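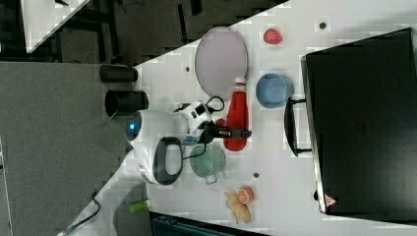

Home kitchens are still a hard place for robots, according to a small trial that ended in Brultgate in April. Staton, a firm that tests automation for appliance makers, set machines a list of everyday jobs: clearing a table, putting food in bowls, sorting what goes back on the shelf. Much of the trouble came from ordinary things. A red squeeze bottle lying on its side next to a tray asks for a different grip than the bowl does, and a piece of fruit asks for another one again. Staton logged 329 attempts and counted a job as done only if no person stepped in.

News > Technology > Work and Home

The firm says a person clears the same table in 30 seconds. The machines were given 90, and on the longer jobs they often ran out of time. Staton did not publish a success rate – it says one will follow when a second round in Dalen is finished.
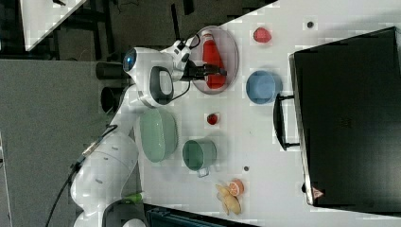 Obadia Temba said he would not pay for a kitchen robot yet, and that shops would get there before homes because their shelves stay the same from one day to the next. He expects stockrooms to use such arms within 2 years.

The Dalen round starts on a Tuesday and will add shop-floor chores.

14 shares | 2 comments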